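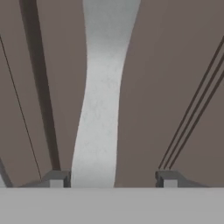

Open gripper, computer rendering

Is it worth paying extra for a smart plug with a security label?
2 min read | Print | E-mail | 82 shares

Joar Fagerlund
December 13, 2020
I'm shopping for a few smart plugs for my mother's place and keep running into ones that brag about their security. The Anda plug has some kind of badge on the box, the Jimine one doesn't, and the Jimine is a lot cheaper. I don't mind spending the money if the badge means something, but I can't tell who hands them out. She has the plain router her internet company gave her and she will never, ever open an app. What should I be looking for?

Mieczysław Mazurek
I'd look up the badge before anything else. A real one has a certificate number you can check on the tester's own site, and it should name your exact model. I once spent 269 on a door camera kit because of a nice little shield on the carton, and the shield was something the maker drew themselves – lesson learned!
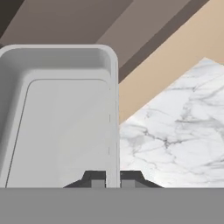 After that I go hunting for the support period. If the company says in writing how many years you'll get updates, good. If it's not on the product page I email and ask, and if I don't hear back I buy something else. For your mom I'd also want updates that install on their own, and no shared default password (one that's the same on every plug they sell). Put the plugs on the guest network if her router has one.

Njål Vik
Had a Jimine for two years, no problems. Just change the password.

2 comments | Print | E-mail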